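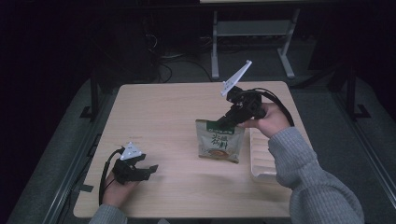
Organizar a despensa do escritório, parte 2. Hoje foi a vez dos pacotes que ficam em pé.

Regra que adotei em março: pacote que se sustenta sozinho vai na frente, o resto deita na bandeja.

O bege de faixa verde, com os caracteres chineses grandes, fica em pé sem apoio. Pego sempre pela borda de cima — pelo meio amassa o que tem dentro.

Bandeja branca canelada. Paguei 439 nas duas, com frete. Caro, mas a anterior empenou em poucos meses.

A Huguette Huet perguntou quanto cabe em cada uma. De pacote de 200 g cabe bem. Os de 300 g ficam apertados e eu deixo na prateleira de baixo.

Falta etiquetar com a validade. O Maxence Perrin ficou de trazer as etiquetas às 15h.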